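Item 451

Item 451 came back to the Grokanard office in a padded envelope that was too small for it. The envelope had split along one side and had been closed with brown tape. Inside were a pink storage box, a light blue cloth and a letter of one page. The return form had been left blank except for the box marked Other, where the customer had written: does not hold it.

Damian Hollenstein logged the contents and put the letter in a plastic sleeve. Returns for Clarico went through him. Trondico owned Clarico and also owned the building, and it had decided in the fall that returns could be handled somewhere cheaper. He had until the end of December to clear the shelf. There had been 17 items on it at the start of the month. Now there was one.

The procedure for storage boxes was short. Check the walls for cracks. Check the rim for warping. Confirm that the box holds the volume stated on the label. Clarico sold the pink box under the name Raju, in three sizes, and this was the smallest. The stated volume was 831 milliliters. He filled it with water to the rim, weighed it, subtracted the weight of the box and got 831. He dried it with a paper towel and wrote the number down.

The walls had no cracks. The rim was straight.

At this point the form could have been closed as No Fault Found, and he had the stamp in his hand. Then he read the letter again. The customer, a woman, wrote that the box had been bought to hold one cloth and had held it for two years. Her father had folded the cloth each evening and put it in the box. He was no longer able to. She had folded it herself, many times, and it would not go in. She wanted to know if the plastic had shrunk.

Plastic of this type does not shrink by a useful amount at room temperature. Damian knew this and could have written it in one line. He put the stamp down.

The inspection area was at the back, behind the curtains. The walls and the ceiling were draped in black so that a pale mark on a part would show up and stray light would stay out of the readings. The tabletop was nearly black for the same reason. With the light on, the middle of the table was bright and the rest of the enclosure was very dark, and most people who worked there got into the habit of talking quietly. He carried the cloth and the box in, one in each hand. 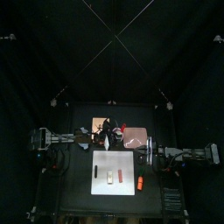 He began with the obvious method. Fold in half, fold in half again, press flat. The result was wider than the box. A third fold brought the width down and the thickness up, and the cloth stood above the rim and opened slowly when he let go of it. He recorded this as Trial 1, fail.

Trial 2 was a fold in thirds along the long side, then in half. Fail. Trial 3 was a roll. A roll fits a round container well and a box badly, and the loose end lifted. Fail. For Trial 4 he pushed the cloth in by hand with no folding at all. It went in. He considered this for some time. By the wording of the label it was a pass, but the letter said folded, so he took the cloth out again, smoothed it and wrote: not representative.

It was slow work. Between trials the cloth had to be laid flat until the old creases relaxed, or each fold would follow the one before. He allowed five minutes by the clock. During the waits he did the remaining paperwork, and when that was finished he only waited.

After Trial 7 he noticed something he should have noticed first. The cloth had creases that were not his. They were faint and did not come out with the flat of the hand. He moved the cloth so that the light crossed it at a low angle, and the lines became clear enough to follow with a finger. There was one long line, off center by the width of two fingers. There were two short lines that crossed it, unevenly spaced. One corner had a diagonal.

A cloth folded the same way every evening for two years will keep a record of it. He had seen the effect in packaging film, and once in a road map, where the paper had worn through at the folds. He had not thought to look for it in a return.

He copied the lines onto squared paper and numbered them. The order was not given by the creases. Only the positions were. With four lines there are 24 possible orders, fewer once the ones that cannot be done by hand are taken out. He listed those that could and was left with 10.

Trials 8 through 12 failed. In Trial 13 the diagonal was done first. The corner was turned in, then the long side was brought over it, short of the edge, then the two ends came in, the left before the right. The turned corner made a small pocket. The right end went into the pocket and stayed there. The cloth lay closed on the table and did not open.

It went into the box with a little space on all sides.

He took it out and repeated the trial, as the procedure requires two passes. The second pass took less time than the first. His hands had some of it already. He left the cloth in the box on the dark table and went out to the desk to write the result.

The form had one line for findings. He attached a sheet. On it he drew the cloth four times, once for each fold, with arrows, and under each drawing he put a short instruction. Turn in the corner. Bring the long side over, stop two fingers short. Left end in. Right end in, tuck. He added that the stated volume had been checked and was correct, and that the plastic had not shrunk.

He read the sheet over. The drawings were adequate. He thought about the man who had come up with an offset fold and a locking corner for a cloth of that size – it was a sound solution, and better than the one Clarico printed inside the lid – and looked for a place on the form where that could be recorded. There was none. Under the fourth drawing he wrote: Fold is by the previous user. Method reconstructed from creases. Please do not iron.

The original envelope could not be used again. He found a carton of the right size, packed the box with the cloth folded in it, and put the sheet on top where it would be seen first. The postage went on the Trondico account. In the log, in the column for disposition, he entered Returned to customer, 2020-12-23, and in the column for fault he entered None.

The shelf was clear. He wiped it down, switched off the light in the back and went to find out what to do with the stamp.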